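Costigan Tidy Arm with the Sallusari planner: a long look

Reviewed by Isla Stubbs

Household and Workshop section

The claim on the Costigan sales page is that you can tip out a drawer on to a bench, walk away, and come back to find everything sorted into boxes. I have wanted somebody to sell me that for most of my adult life. I have also been reviewing gadgets long enough to own a bread maker, two robot mops and a folding machine that ate a pillowcase, so I went in with my arms crossed.

What you get for £900 is a bench arm with a two-fingered hand, a bracket to bolt it down, a power supply the size of a shoebox and a year of the Sallusari planner. That last item is the bit that matters. The arm itself is perfectly decent and has been for years. The planner is the software that looks at a heap of stuff, decides what each item is, and works out an order for picking it up. After the first year it is a subscription, and the price was "to be confirmed" when I asked in October. I asked twice.

Setting up took Digby Henare and me most of an afternoon. Digby runs the repair bench at the back of our building and is handier than I am. The bracket wants a worktop thicker than mine, so we ended up on his. The manual is translated from something and has a page on "greeting the arm" that neither of us could make sense of. Once it was bolted down it found its own zero position without trouble and hasn't lost it.

Before the arm will touch anything, the planner makes you rehearse the job on screen. You choose items from a library, it drops them on a blank surface, and you watch a rendered arm have a go. I was annoyed by this for the first hour and came to rely on it. It is a good deal quicker than picking real things off a real floor, and it shows you which jobs the planner finds hard before you've cracked a mug.

The library is an odd lot. There is fruit, there are tools, there is a sponge, and there are toy bricks. You can ask for things neatly spaced or you can ask for a muddle. I nearly always asked for a muddle, on the grounds that I have never had a drawer with things neatly spaced in it.
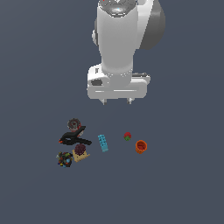 Issue 432

Give it a layout like that and you can guess how the run will go before you press the button. The blue brick is on its own with room on every side, and so is the strawberry. The cup is upright enough to grab by the rim. Sallusari goes for those first, every time, and it is right to. The brick in particular it could do all day long. Straight sides, the right sort of width for the fingers, nothing leaning on it.

Then it has to deal with the left-hand side, where the roll of tape is lying over one end of the clamp and there's a round purple thing sitting on the sponge, and it all slows down. A person would lift the tape off without a thought and then take the clamp. The planner knows it ought to do the same, and says so in its list of steps, but in my runs it went for the clamp first often enough that I started swearing at a cartoon. The fruit on the sponge is worse. Pinch the sponge and the fruit goes with it, or rolls. Pinch the fruit and you need to know how hard, and the rehearsal doesn't seem to mind how hard. I had a virtual plum squeezed in a way that would have needed a cloth.

That is my main complaint about the whole package. I ran 605 rehearsals over three weeks, using muddles of my own choosing, and 432 of them ended with everything boxed. (The matching issue number is a coincidence and has been pointed out to me by the subs.) Just over seven in ten sounds all right until you think of it as a chore. If I had to redo nearly three washing-up bowls in every ten I would do the lot myself.

On the real bench it did worse. I didn't keep a proper tally there, as Digby wanted his bench back, but shiny things confused it, soft things got dropped, and a spring clamp of Digby's went on the floor more than once. Speed is another matter. Clearing a small heap took it longer than it took me to make tea and drink it. Costigan says it will move faster after the next update. It may do.

I rang Costigan with all this and got Ewan Nepia, who looks after the planner side. He was straight with me, I'll give him that. "Overlaps are the hard part. If two things are touching, we're guessing at where one stops," he said. I asked whether they would put that on the box. He laughed and said he'd pass it on.

For another view I went to see Anahera Harawira, who has the same arm in the packing room at Matinex, a firm that makes up craft kits. She likes hers. It puts one sort of part into one sort of tray, from a belt where the parts arrive apart from each other, and it has done that since the spring with very little fuss. She had tried it on the returns bin, where customers send back everything jumbled up in a carrier bag, and went back to doing the bin by hand within the week. "It's fine if you've tidied up for it," was how she put it.

So if your work already arrives in a line, this is a fair buy at the money, and you can probably ignore most of what I've said. For a house, or a garage, or any bench that looks like Digby's, I can't see it. The tidy parts of my mess were never the parts I wanted help with.

The other one people ask about is the Cinance, at £600. I have only had a short go on it. It's a lighter arm, the hand feels cheaper, and there's no rehearsal mode at all, so you find out what it can't do by watching it do it to your belongings. I would pay the difference.

Good: sturdy arm, easy to calibrate, useful rehearsal mode, very reliable on single items with space round them.

Less good: poor with anything stacked or overlapping, no sense of how soft things are, slow, vague subscription price, manual.

Score: 5 out of 10 for the home, 7 for a packing bench.

Price as tested £900. Arm supplied on loan by Costigan and going back at the end of the month. Additional testing by Junaid Jafri, who would like it known that he gave it a 4.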